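Progress report to the Redari fund, second period
Clemden textile reuse room
Prepared by Nives Marino

The fund asked whether the folding and sorting room is doing what the application said it would. My answer is that parts of it are, and that the application promised too much.

We said that cloths coming back from Gastuner would be sorted, folded and sent out again within a day. In March 38 bags came in and 21 left on time. The rest waited, mostly for someone to decide what counted as worn out. Dal Bello supplied a grading sheet for this. It has five grades, and I have yet to meet two people who agree on the middle three. I have asked for it to be cut to 2 grades, keep or rag, and have had no reply.

Spending on the room this period was £599, nearly all of it on shelving. I was not convinced we needed the shelving and I am still not. The bags pile up at the sorting end, and shelves at the other end do nothing for that. 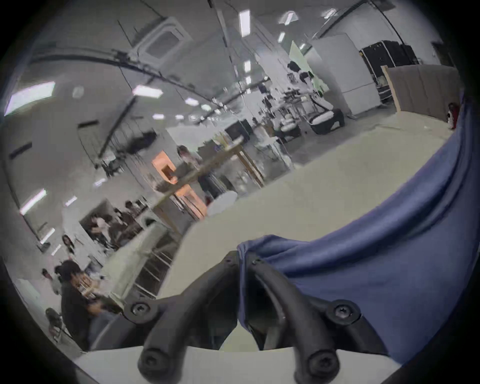

Folding is the weakest part of the work. The application describes it as "a simple step", which I doubt was written by anyone who had tried it with old cloth. Large pale tabletops suit the job well enough, and a blue cloth shows up clearly against the grey. The one on the table is rumpled, with a lighter, worn look along its folds, and under the present sheet it could be given any of three grades. I would call it a keep. Gastuner would probably call it a rag and bill us for a new one.

For the next period I propose no new purchases until the grading is settled. The target of a day should be dropped or moved to two. If the fund would like to hold us to the original figure, I would want to know where it came from.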